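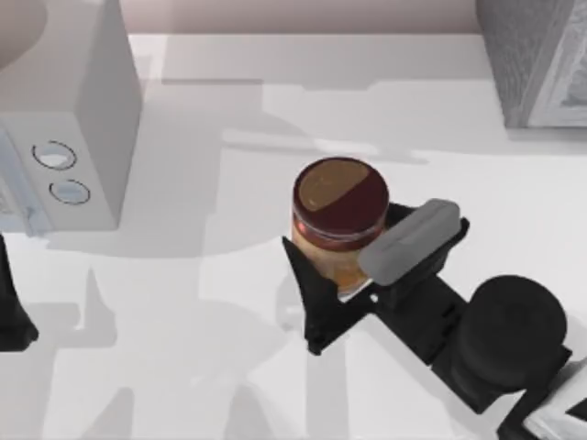 Clulimen: a household word list from the Cledmont valley
Version 2, May 13, 2019

Hello and welcome! Clulimen gathers the everyday words that families in Cledmont and Trevor use at home, where English and French have been leaning on each other for generations and the borrowings go both ways. It grew out of a much smaller list kept at Badari, our little language centre, and I'm very glad to see it out in the world at last.

What you get

There are 3,415 entries in entries.csv, one per line, each with a headword, a gloss in both languages, the town where it was heard and a note on usage if the speaker gave us one. Another 368 short recordings live in the audio folder, named by entry number.

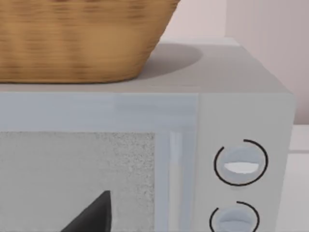 Spelling was the hard part. Many of these words have hardly ever been written down, so you'll find two columns for it: one for the form the speaker preferred, and one regularized form for searching. Please quote the first if you can — people do care how their grandmother's word for a dishcloth looks in print.

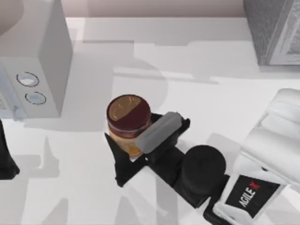 Jar with a dark maroon lid, held upright on the white tabletop.

Known gaps

Older speakers are over-represented, and Trevor has far fewer entries than Cledmont. Words for weather and animals were left out on purpose and may get a list of their own. A handful of glosses carry a question mark where two speakers disagreed (cheerfully, for the most part) and we kept both answers.

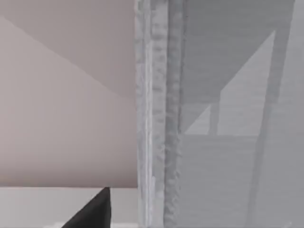
Pale beige wall and light grey surface.

Using the files

Everything is UTF-8, comma separated, with accents kept as typed. You're welcome to use the list for teaching or research with credit to Badari. Please ask before reusing the audio, and send corrections along with the entry number.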